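3.2 Cell setup and gripper upkeep

All checks below were done on the two-arm cell at Vemell, same table, same white panels behind it. Two parallel-linkage grippers, black plates, screws at every joint. The screws are the problem. They back out slowly, the pads stop closing square, and the grasp drifts before the controller logs anything. Silvan Kofler went through the old service notes and found 348 entries for the cell, most of them some version of "retightened finger".

So the routine was cut down. Threadlocker on the pivots, a paint pen line across each head on the spare set, and a full torque check every 2,000 cycles. In between, a short test with the banana and the orange wire basket. The banana is a good test piece becuase it is curved and slick, and a pad out of square rolls it.
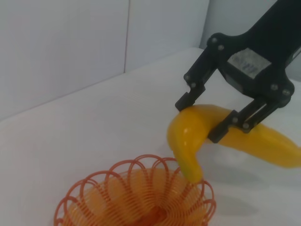

Figure 4a. Wrist view, banana held between both fingers over the basket rim.

Joint screws can be read off this view without stopping the arm, at least the ones facing the camera. The far side still needs a mirror. We tried a second wrist camera on the Hnatiuk mount for this, too heavy, dropped it.

Table position matters more than we assumed. In May the basket was placed by eye and 479 trials had to be thrown out, offsets all over the place. Now the basket starts near the left gripper and the banana on the right, and the operator compares the head view with a saved one before pressing go. Cables get a look at the same time. A cable that hangs low under the housing is fine with the arm parked, less fine at full reach, so slack is set with the arm streched out and then left alone.

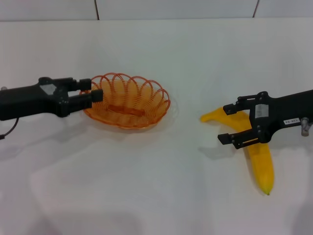
Figure 4b. Head view of the table. Basket by the left gripper, open right gripper over the banana.

Labels: each gripper carries a stick-on label. They wear and the writing goes faint. Arsen Prokopenko keeps the matching list in the cell binder, and swaps are written there first, label second. Two swaps were done the other way round and the calibration files got crossed. Half a day gone.

Pads are wiped with alcohol at the start of a shift, checked for square with the jaws apart, then closed on a feeler strip. If the strip pulls out on one side only, the lower joint on that finger gets redone. Not the pivot hub, that almost never moves.

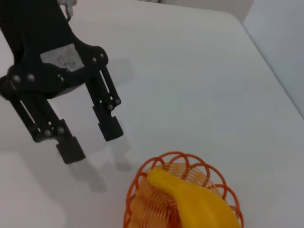
Figure 4c. Wrist view with the jaws apart, linkage bars and pads in sight. Basket at lower right.

Torque values and the order of tightening are in Appendix B. The Tekus pads were fitted later and are not covered in this section.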